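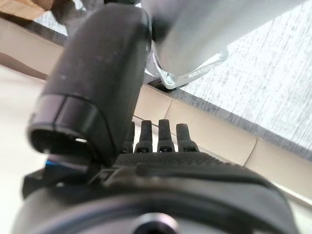 Breltside Galley Notes

A small dataset about putting a kitchen back in order, and I'm so happy it is finally out! Version 1 covers 95 sessions and 3,655 short clips of everyday tidying: stacking bowls, hanging up mugs, sorting the cutlery drawer, folding dish towels, finding the right lid for the right pot (harder than it sounds).

What's in it

clips/ – the recordings, grouped by session
labels.csv – one row per clip, with the activity, the main object and where it ended up
objects.csv – all 121 kitchen items, with plain names and a shelf code
splits/ – train, validation and test lists

Labels

Activity names are everyday verbs: stack, hang, fold, wipe, sort, close. If an item had two common names we kept the shorter one, so it's "pan" everywhere and never "skillet". The shelf codes run from the top left of the Dollinthorpe kitchen to the bottom right – the map is in objects.csv.

Known gaps

Glassware is thin on the ground. There are only 3 sessions with wine glasses, all of them in the test split. The spice rack was moved in January, so older clips use the old shelf codes. A column called rack_old marks them.

Coming next

Pantry shelves and the dreaded drawer of plastic tubs! If you have label fixes, please send them with the clip number and session number.

Maintained by Levente Lakatos. Last updated July 4, 2026.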